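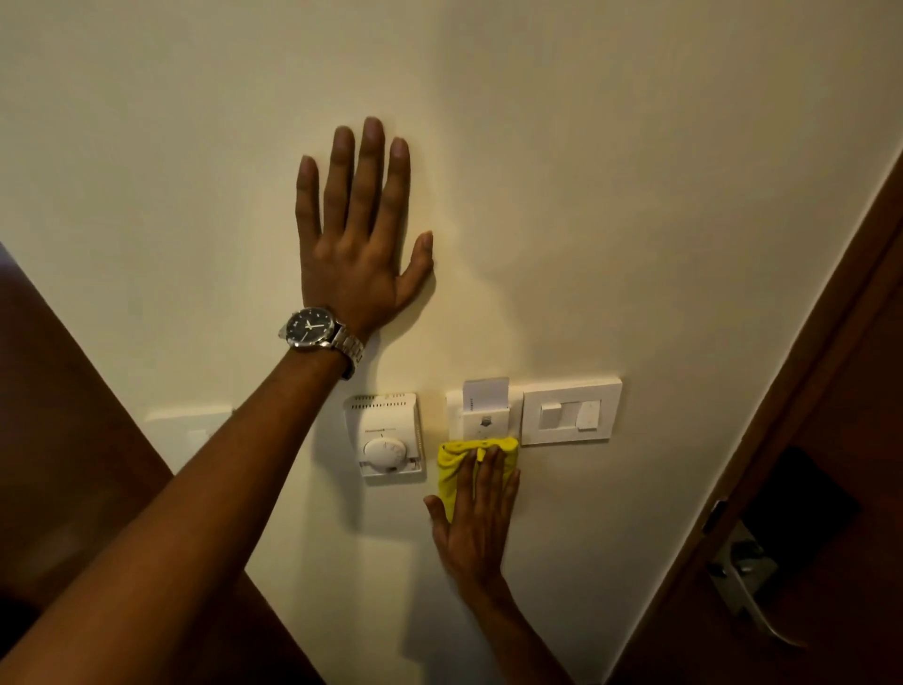
Figure 2. A hand holding a yellow cloth against a painted wall, with the other hand laid flat above it.

4.2 Choice of running mate and turnout in the four districts

The survey was carried out in October in the districts of Jolar, Wuma, Buckley and Trultgate. A total of 1240 people of voting age were approached at home and 1000 completed the full set of questions. The remaining 240 either declined at the door or stopped before the section on party choice, and they are left out of the tables. Interviews lasted 24 minutes on average. They were held in English or in the main local language, as the respondent preferred.

Respondents were first asked whether they could name the running mate of each of the two larger parties. Those who could name both were treated as informed for the purposes of this section. The informed group was largest in Buckley, where both parties had held rallies shortly before the fieldwork began, and smallest in Wuma, where radio reception is poor and neither campaign had opened an office. Age made little difference once schooling was taken into account. Women were as likely as men to name the opposition candidate but less likely to name the governing party's.

The second question asked whether the choice of running mate had made the respondent more likely to vote, less likely, or had made no difference. In all four districts the most common answer was that it had made no difference. Among those who did report a change, 40 said they had not planned to vote before the announcement. This is a small group and we do not break it down by district. Most of its members gave a reason to do with the candidate's home region or previous work, and only a few mentioned anything in the manifesto.

Answers to the open question were coded by two readers working separately. Where they disagreed, the answer was read again and a code agreed. The largest category covered remarks on local matters such as feeder roads, school places and the price of fertiliser, which respondents tended to link to the sitting member of parliament and seldom to the presidential ticket. In Trultgate several people said that they would split their vote for this reason. Split voting has been noted in the district at earlier elections, although the constituency boundary has moved and a direct comparison is difficult.

Two limits should be noted. The interviews took place while the campaign was still going on, and stated intention to vote is usually higher than turnout. The sample was also drawn from household lists that were out of date in parts of Jolar, where new housing has gone up on the northern side of the town. Weighting by age and sex corrects for some of this but cannot bring in households that were never listed.

The district tables were closed on November 21, 2020 and no later returns have been added. Section 4.3 takes up the question of party membership and compares members with respondents who described themselves as supporters only.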